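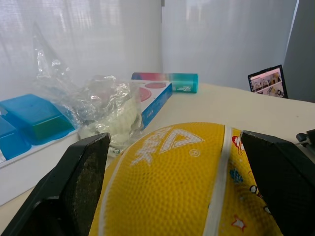

I cut 939 words from a story last month and I miss maybe 12 of them. The rest were backstory. I had written two full pages on how my main character's mother lost the bakery in Imley, and I put them in chapter one, where the daughter is standing at a bus stop waiting for something to happen to her.

Writers get told to know everything about their characters. I think that's fine advice. The trouble starts when we assume the reader has to know it too, and has to know it right away. I have read a lot of first chapters in my workshop, and most of them stop by page three to explain a childhood.

Rukhsana Marwat, who ran the group when I joined, used to draw a pencil line down the margin wherever she had stopped caring. On my first submission the line ran for 40 lines of a single scene. I was annoyed for a week. Then I took those lines out and read the scene aloud, and it held together without them.
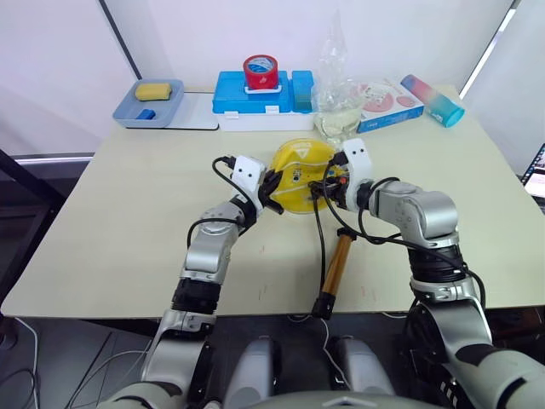 Two arms at work on a round yellow object.

Some people in the group disagree with me. They point to big family novels that open with a grandfather and take their time. Those books exist and I love a few of them. But the grandfather in those books is doing something. He is selling a horse or lying to a priest. That is a scene, and it happens to be set earlier.

My own rule now is to keep the backstory in a separate file and leave it closed while I draft. If a fact matters, a character will need it in the middle of an argument, and I can give it one sentence there. The bakery came back in chapter six, when the daughter refuses to eat a roll. I haven't decided whether she should say why.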